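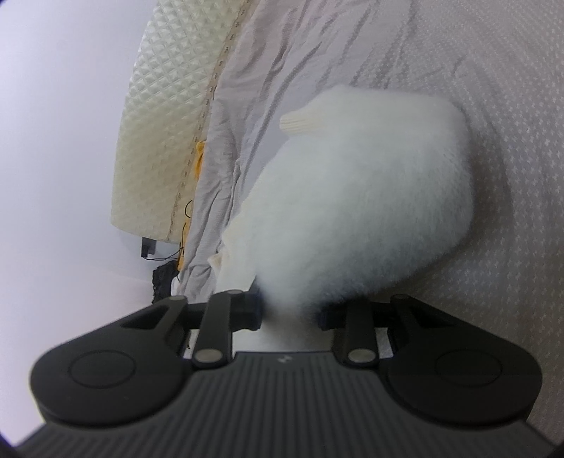 August 25, 2020
Rosalind Alcantara and Kofi Yakubu

3.2 Soiling of pile fabrics in shared waiting rooms

Pile fabrics hold dust differently from flat weaves, and most cleaning schedules do not take this into account. The surveys at Unport and Veltley covered seat covers, floor mats and soft toys, and all of them were treated under the same weekly routine. Soft toys gave the widest spread of results. A white, fluffy plush item of the kind in Figure 4 shows surface marks early, so staff tend to send it to the laundry sooner than a brown or gray one with the same dust load. We therefore recorded color and pile length separately. Pile length was measured with the fabric lying flat and brushed once in the direction of the nap.

Figure 4. White plush item, long pile group.

Dust was lifted with a tape strip pressed onto the fabric under a 200 gram weight, then read under a low-power microscope. In total 3075 strips were read. Strips with torn edges were thrown out and taken again from a nearby spot. At Unport the first set of strips, taken in April, had to be repeated after the tape supplier changed its adhesive, and the two sets are not pooled in Table 2.

Long pile held more dust than short pile at both sites. The gap was larger at Veltley, where the waiting room opens straight onto the street. Color had no clear effect on the dust load itself, but it did affect how often items were washed. Dark items at Veltley often went two full rounds without washing. Yakubu's earlier work on bus seats at Rosenthal found the same pattern with dark and light covers.

Washing brought most items back close to their starting value. Items dried on a line kept more loose fiber than items dried in a machine, and this fiber was sometimes read as dust by the first reader. A second reader checked 100 strips from each site. Where the two readers disagreed, the lower value was used. The effect of repeated washing on the pile is taken up in Section 3.3.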